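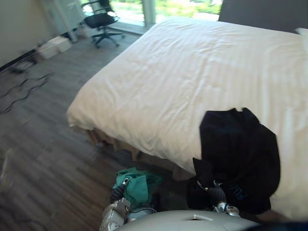
Bimanual pickup: left arm stalls while right holds a garment

Forum: Control and Planning

wragg_user
Tuesday, February 4, 2025

Running the Dririne planner on a two-arm mobile base, bedroom tidying task. Right gripper takes a black garment from the foot of the bed, left holds a green cloth. Each arm is fine alone. With both loaded, the left trajectory gets replanned over and over and the arm never leaves its hold pose. Log shows 3,442 replans in one episode. Control loop is at 660 Hz, planner at 30 Hz. What should I look at first?

kestrel_loop
Is the held cloth attached to the collision model? If so, as what shape?

wragg_user
Attached as a convex hull from the segmented point cloud, refreshed every planner tick. Same for the black one.

kestrel_loop
Then that's your problem. The hull of a bunched cloth changes every time the camera sees a new fold. Each refresh invalidates the current path. Freeze the hull at grasp time and pad it by a couple of centimeters.

tmb_
Disagree. Freezing is fine for the bunched one. The black garment is only partly off the bed, so at grasp time the segmenter has most of it lying on the duvet. Freeze that and you carry a hull as wide as the garment for the whole lift, and the left arm has nowhere to go.

kestrel_loop
So freeze after lift.

tmb_
And what do you check against during the lift? We tried it on the Nullton stack in August. The arm clipped the bed base twice.

wragg_user
Segmentation is a second issue. Black fabric in a dark gripper, and the mask bleeds into the fingers. Some ticks the hull includes part of the hand, and the checker reports self-collision.

offset_nine
Mask out the robot from joint state before you segment. Amenov has a self-filter node for this. Set the padding by hand, the default is too tight for anything with a cable along the arm.

tmb_
Seconded on the self-filter. I'd do that before touching the hull logic.

kestrel_loop
It won't stop the replans. Two separate faults. Log the hull volume per tick and see.

wragg_user
Self-filter is in, padding at 12 mm. Self-collision reports are gone. Replans are down to roughly a third, so kestrel_loop is right that there were two. Volume on the green cloth still jumps between ticks with the arm stationary.

offset_nine
Low-pass the hull, or only refresh when the change passes a threshold - we use the second.

tmb_
Threshold for the lift, freeze for transport. I can live with that.

kestrel_loop
I'd still freeze the left one from the start.

wragg_user
Trying the threshold on the right arm and a freeze on the left. Will post the logs when the batch is done.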